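Chapter 6
Surfaces, Joints and Edges

Learning goals

After working through this chapter you should be able to:
describe how light behaves when it meets a glossy surface and a matte one
explain why large surfaces are often divided by joints
choose a suitable finish for a counter, table or work surface
estimate waste when a sheet or tile material is cut to fit a curved edge
read a simple finish schedule

Key terms: gloss, diffuse reflection, substrate, joint, grout line, scribe, overhang, finish schedule

6.1 Why finishes matter

Most people judge a room by its surfaces. They may not notice how a wall is framed or how a cabinet is fastened, but they will notice a scratch across a counter or a line of glare on a table. The finish is the last part of the work to be done and the first part to be seen. It is also the part that takes the wear. A finish that looks good on the day of handover and poor two years later has failed, even if the structure under it is sound.

In the earlier chapters we looked at floors, walls and ceilings as layers. Each layer had a job, such as carrying a load, slowing the movement of heat or keeping out moisture. A finish layer has several jobs at once. It protects the substrate, which is the material directly beneath it. It has to be easy to clean. It also affects how bright a room feels and how comfortable people are when they work in it for several hours.

These jobs can pull against each other. A hard, smooth finish is usually easy to wipe down, but it may reflect lamps straight into the eyes of a person sitting in front of it. A rough finish cuts glare but holds dirt. The designer has to decide which matters more in a given room, and the decision should be written down so that the installer and the client are working from the same information.

6.2 Gloss and color

Light that strikes a surface can be absorbed, passed through or reflected. Reflection itself takes two main forms. In mirror-like reflection, light leaves the surface at the same angle at which it arrived. In diffuse reflection, light is scattered in many directions. Nearly all finishes do some of each, and the balance between the two is what we call gloss.

Color and gloss are separate properties, and students often mix them up. A white surface can be dull and a black surface can be shiny. White returns most of the light that reaches it, whatever its gloss level. Black absorbs most of it, but a polished black counter will still show a sharp reflection of a window. When you compare samples, look at them under the lamps that will be used in the room, and tilt them. A sample lying flat under a ceiling light tells you very little.

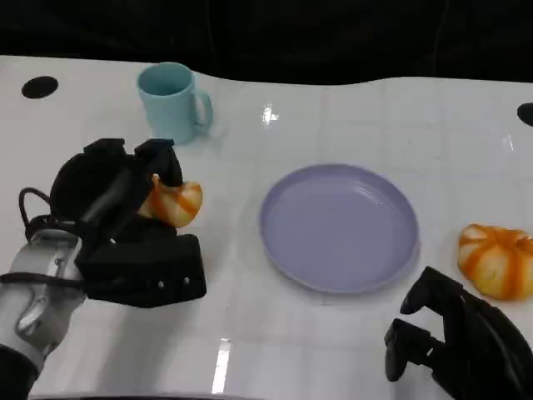 Contrast between a work surface and what lies behind it also needs thought. The eye adjusts to the average brightness of what it sees. If a bright surface stands in front of a very dark wall, the eye keeps readjusting as the person looks up and down, and this can be tiring over a long day. A mid-tone wall usually reduces the problem. In display areas, strong contrast may be wanted, and there it can be used freely.

6.3 Dividing a large surface

Very few materials can be supplied in one piece at any size. Tile, stone and sheet goods all come in set dimensions, and a large surface has to be made up from smaller units. The lines where the units meet are called joints. When the joints are filled with mortar, they are usually called grout lines.

Joints do more than fill gaps. They allow for small differences in the size of the units, and some of them are designed to let the material expand and contract. They also set up a pattern. A wide joint in a contrasting color makes the pattern strong, while a narrow joint in a matching color lets the surface read as a single plane.

Consider a straight counter 2000 mm long, to be covered in units 1000 mm long. Two units will cover the length exactly if the joint is ignored. If the counter is 2235 mm long, two full units leave 235 mm to be covered. The installer can place one narrow piece at the end, or can center the layout and cut a piece for each end. The second method takes one more cut but gives a balanced result.

6.4 Curved edges

Curves make layout harder. The usual method is to make a template from thin board, scribe the curve onto it and transfer the line to the finish material. Every unit that meets the curve must be cut, and the offcuts are rarely large enough to use elsewhere. Allow for this when ordering - a supplier may not be able to match the color of a later batch.

The case study at the end of this chapter follows the Caminero branch library in Bridomthorpe, where a curved reading counter was fitted with an overhang of 100 mm. Keep the following questions in mind as you read on.

Which finish would you choose for a counter that faces a window?
Where would you place the joints, and why?
What should the finish schedule say about the edge?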